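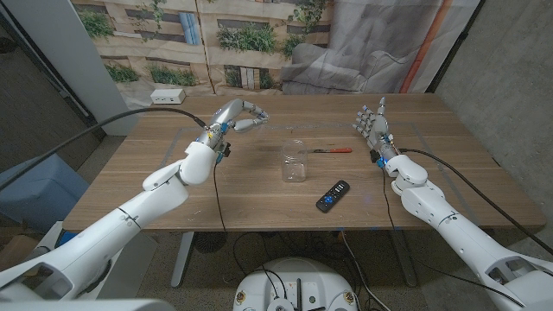
Touran Sadeghi told me once that a table is just a shelf you happen to eat at, and I've been arguing with her ever since. So, hi everybody! I'm going to talk for a bit about stuff that lands on tables and never leaves.

(Let people settle. Water.)

Okay, look at the slide. A glass jar, a knife with a red-orange handle, a TV remote. Who put those together? Ask the room — wait for a show of hands on who has a remote in the kitchen right now. I did, for most of July.

My rule is dull but I love it: one thing in your hand, walk it to the room it belongs in, come back. Knife goes first, always. The jar is harder, with the lid gone and me thinking I'll need it someday (I own far too many, don't ask).

Tell the Kokkinos story here if we're on time. If we're running late, skip to the plants.

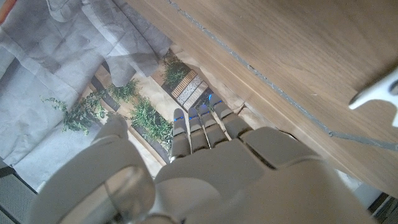
Slide 7: leafy green stems, pale beige surface

Plants! They get a pass from me, mostly. I like something green and sprawly where people sit. But pick the spot on purpose, and clear what's around it before you set it down.

Marichka Kravchuk has the handout — grab one by the door on Friday, she printed 171.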